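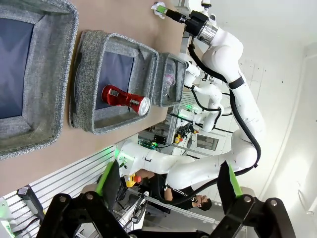 Sorting work at the Condness bench: three gray fabric bins, a red can in one and a clear bottle in another.

Buying and Budgeting: Frequently Asked Questions
Last updated 2019-05-03

Who is this page for?
Shops, labs and schools planning a first arm workstation or adding to one they already have. Questions about programming are on the Support page.

How many arms should I budget for?
Start with the task. Sorting small items into bins can be done with one arm if cycle time is not a concern. Get a second arm if parts have to be handed over, or if one arm cannot reach both ends of the table. Two arms need two controllers, so double that line as well.

What is included in the Plunard bench package?
The aluminum rail frame, the tabletop, mounting plates and one cable kit. Arms, grippers and cameras are quoted separately.

What does the bench cost?
The single-arm bench is $1000. The two-arm bench is $3000, which includes the heavier frame and a second cable kit. Freight is extra and depends on your ZIP code.

Do I need an emergency stop for each arm?
We quote one per arm. Mount them where a seated operator can reach them. If your safety officer wants a single stop wired to both arms, tell us before you order. The wiring is different and we can't change it on site.

Can I reuse grippers I already own?
Usually. Send us the flange pattern and the weight. The Jastbridge adapter plate fits most two-finger grippers and costs $60.

What about finger pads?
Pads are a consumable. Put them in the operating budget with cable ties and spare bolts. They are sold in pairs.

Do you sell bins and test objects?
No. Soft fabric storage bins from any home goods store work well for practice runs, and so do drink cans and plastic bottles. Buy bins in more than one size. Small ones are harder to place into and will tell you more about your setup.

How much should I set aside for installation?
Installation is $400 per visit. Most customers need one visit. A second is common when the room isn't ready, so check power, floor space and door width ahead of time.

How much room does a two-arm bench take?
Measure the full reach of both arms, then add space for a chair and a walkway. The drawing we send with your quote shows the reach as a circle around each base.

Can I lease?
Yes, through Ji, on two-arm benches only. Leases cover the arms and bench. Grippers and pads have to be purchased.

Do prices change during the year?
We review them every April. A written quote keeps its price until the expiration date printed on it.

How do I get a quote?
Use the form on the Contact page. Include a sketch of the room and the weight of the heaviest part you plan to lift.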